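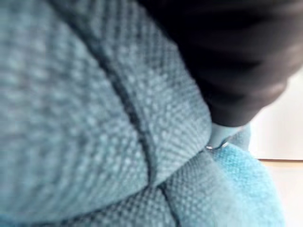
4.3 Two-handed cloth handling in the furnished room

The shop-floor tasks in Section 4.2 use rigid parts in known fixtures, and the results there say little about a home. Cloth was therefore treated as a separate block of the Clileo protocol. The block consists of 210 attempts, divided among picking a cloth up, spreading it between two hands, folding it, and placing it at a named location. The item set has 18 pieces, from thin dish cloths to thick towels, and includes several knitted garments with no straight edge.

The controller is the Pumura policy described in Section 3, trained on 2,000 teleoperated demonstrations. No demonstration was recorded in the test room. The policy receives the head view and both wrist views, together with joint positions and motor currents. It has no tactile input. An attempt starts with the item dropped from standing height by the experimenter and ends when the policy reports completion, when the experimenter intervenes, or when the time limit is reached. The furniture was left in its normal place. Earlier cloth results from our group were obtained over a cleared table, and we regard them as an upper limit on what should be expected in a lived-in room.

An attempt was scored as complete if the item reached the goal state with no human contact. Of the 210 attempts, 80 met this condition. Picking up accounts for most of the completions and folding for the fewest. Placement falls between the two, but its score depends strongly on whether the preceding grasp had caught one layer or more. We did not correct for this, as a household user would see only the final result.

Two error types make up most of the losses. In the first, the fingers close on a fold in the middle of the item and the policy proceeds as if it held a corner. In the second, the grasp is correct but the free part of the cloth catches on nearby furniture during the lift. The first type is visible in the wrist views only for a short interval before contact. Once the fingers are in the material, the view is largely taken up by fabric and by the finger itself, and layer count cannot be read from it with any confidence. Annotators given the same wrist views also disagreed with each other on layer count more often than on any other label.

The session notes are reproduced below with light editing. They cover matters that the scoring sheet does not record and that affected how the block was run.
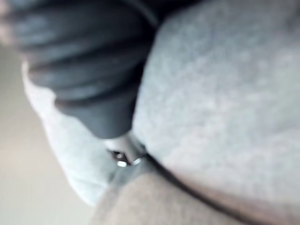 Tostalen, Mon 21 November

Session opened by C. Virág, scoring by L. Joly. Lighting in the room changed during the morning and the blinds were left as found. Thin cloths were run first, then towels. Several attempts with the towels ended with the policy holding its position until the time limit, with no motion command above the dead band. Joly scored these as incomplete. Virág argued for a separate category, because the item was still held and a person could have taken it from the hand. The original scoring was kept and the cases were marked in the log.

Two attempts were repeated after a network fault on the Bodin workstation. The interrupted runs are excluded from the totals. No change was made to finger force between item types. A lower force would probably suit the knitted pieces, but selecting it by hand would supply information that the policy is expected to find for itself.

Interventions were limited to stopping the arms. The experimenter did not free caught fabric or turn an item over. Between attempts the item was picked up and dropped again without being smoothed.

4.4 Contact with furniture
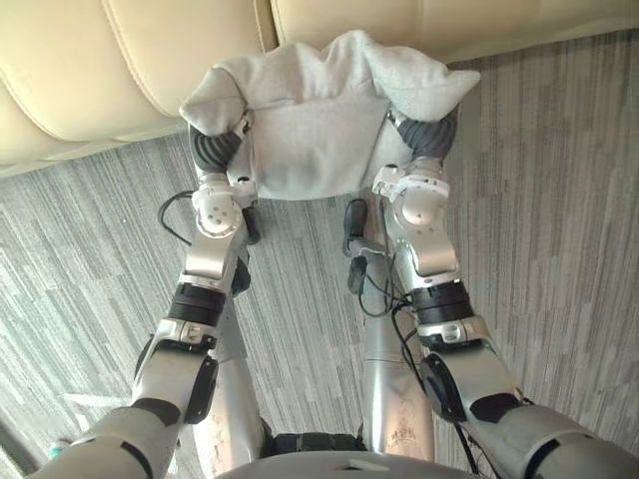

Spreading a cloth between two hands is the step on which folding and placement both depend, and it is where the gap between laboratory and household conditions is widest. Over a table, the arms can increase their separation until the upper edge is taut, and gravity does the rest. Next to seating, the available volume is smaller and the cloth has a second surface to rest on. In Figure 4 the light gray cloth is held at both upper corners against the front edge of the sofa. The span between the hands is fairly flat, while the corners are gathered into crumpled peaks and the upper edge is lumpy where it bunches against the seat. A planner that represents the item by its two grasp points alone would treat this state and a cleanly hung cloth as the same. The shape of the material at and above the fingers has to enter the state if the next action is to be a fold.

Contact with a soft seat also alters the current signal. The policy uses a rise in motor current as evidence that the cloth has been drawn tight, and pressing into a cushion can produce a similar rise. With the vision inputs masked, the classifier in Section 3.4 did not separate the two cases reliably. With vision restored it improved for thin items and changed little for thick ones.

On the question posed in the introduction, these results support a narrow answer. The system can retrieve a cloth from the floor of an ordinary room often enough to be useful to someone who is present and willing to correct it. It cannot yet be left to fold laundry. The June release of the Clileo item set adds fitted sheets, which were outside the scope of this block and for which we have no data.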